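ニュースレター1月号 こぼれ話「台所にアームを迎えるなら」

こんにちは、ツェリナ・シュルツです。前号の最後にちらっと書いたとおり、今月はStesarの卓上アームキット「Jundel」の話をします。問い合わせの多かった製品なので、ちょっと長めです。お茶でも淹れてどうぞ!

Jundelは、アーム本体、グリッパー、制御ボックス、それに学習用のソフトがひと箱で届くキットです。これまでのStesarの製品は研究室向けの色が濃くて、説明書も「工学部の三年生ならわかるよね?」という調子でした(私は三回投げ出しました)。今回は台所や小さな工房で使いたい人に寄せてきた感じで、組み立ての手順書がまず読みやすいんです。ねじの袋に番号が振ってあって、その番号が手順書のページと合っている。それだけのことですが、前の機種で泣いた身としては拍手したくなりました。

組み立ては2時間で終わりました。ケーブルの取り回しだけは先に考えておくのがおすすめです。私は何も考えずに固定してしまって、最後の一本が届かず、土台からやり直し……。手順書の後ろのほうに配線図が載っているので、そこを先に開いておいてください。

設定ソフトは日本語表示にもできますが、訳がまだ途中のようで、メニューの奥に入ると急に英語に戻ります。「保存」のつもりで押したボタンが「初期化」だった、という事故を一度やりました。奥のメニューに入る日は、表示を英語で統一したほうが安全かもしれません。

で、肝心の動作です。うちでは最初から台所の作業台で試すことにしました。きれいな机の上でブロックをつまめるのは、もうどの製品でもできますからね。知りたいのは、トースターやまな板や果物の皿が並んだ、普通の台所でどう動くかのほうです。
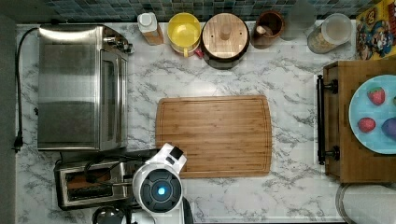 マヤ・シュルツからは、台所に置くなら腕の性能よりまず掃除のしやすさを書いてほしい、粉ものを扱う家では関節のすきまがいちばん心配だから、という注文が来ました。ごもっとも! 小麦粉を使った日のあとに拭いてみたところ、外側のカバーは固く絞った布で十分でした。ただ、グリッパーの付け根は布が入りにくく、私は綿棒を使っています。ここに被せる交換式のカバーが別売りであればすぐ買うのに、今のところカタログには見当たりません。Stesarさん、読んでいたらぜひ。

動きの印象も書いておきますね。教え方は、手でアームを動かして覚えさせる方式と、画面で点を打っていく方式の二通り。私は断然、手で動かす派です。肘のあたりを持ってすーっと動かすと素直についてきて、重さも気になりません。逆に画面のほうは、高さの指定がわかりにくくて、何度か確認の画面に戻りました。慣れの問題もあると思いますが、初めての人は手で教えるほうから入ると楽しいはずです。

それから音。低速なら、隣でラジオを聞いていても邪魔になりません。速度を上げると「うぃーん」が「ぎゅいーん」に変わります(伝わりますか?)。朝早くや夜遅くに動かしたい集合住宅の方は、低速の設定を保存しておくといいですよ。

気になった点もいくつか。まず土台の固定具が、天板の厚みをかなり選びます。わが家は付属のものでは少し足りず、カリノフスキ社のクランプに替えました。注文の前に天板の厚みを測っておくこと、これは声を大にして言いたいです。あと、電源ケーブルが短い。台所のコンセントはただでさえ取り合いなので、置き場所を決めるときは、ほかの家電のコードと一緒に考えてみてください。

サポートについては、Kutgateが窓口になっています。メールの返事は木曜にまとめて来ることが多く、急ぎの人にはやきもきする間隔かもしれません。でも中身は丁寧で、こちらの設定ファイルを開いたうえで、直す行を具体的に教えてくれました。担当のカツペル・ヴァルチャクさん、その節はありがとうございました。

購入のほかに、Kutgateの貸し出しプランもあります。期間は最長7日間で、気に入ったらそのまま買い取りもできるそうです。迷っている方は、まず借りて自宅の天板に載せてみるのがいいと思います。返却用の箱は捨てずにとっておいてくださいね。緩衝材の入れ方に決まりがあって、箱のふたの裏に図が貼ってあります。

次号ではエルジュビェタ・パヴラクさんに、工房での使い方を書いてもらう予定です。聞いてみたいことがあれば、このメールにそのまま返信してください。グリッパーの指先の交換については質問がもうたくさん届いているので、そちらもまとめてお願いしてあります。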